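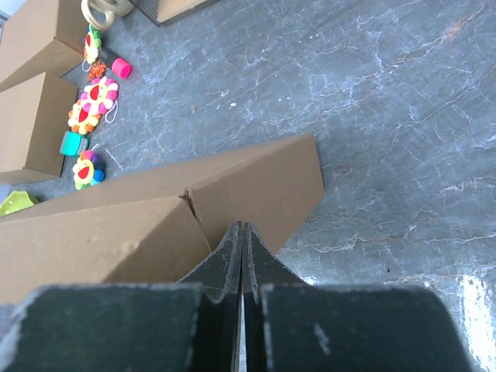

Cardboard box, creased and torn.

Runthorpe is getting its hotel again. I've lived near the old Groltex yard for 25 years and by my reckoning this is the fourth hotel we've been promised on it, if you count the one that was going to be a spa.

The new plans are on show at the library until the end of November. The firm is called Lilleck and it wants 80 rooms, a conference suite and 77 parking spaces, so three guests had better come by bus. The last bus leaves at 11, before most weddings have got to the cheese.

The drawings are lovely. It's always sunny in them, and the river Lau is blue, a colour I have never known it try. I filled in the comments form anyway and asked about the drains. I asked about the drains last time too. They said they'd write.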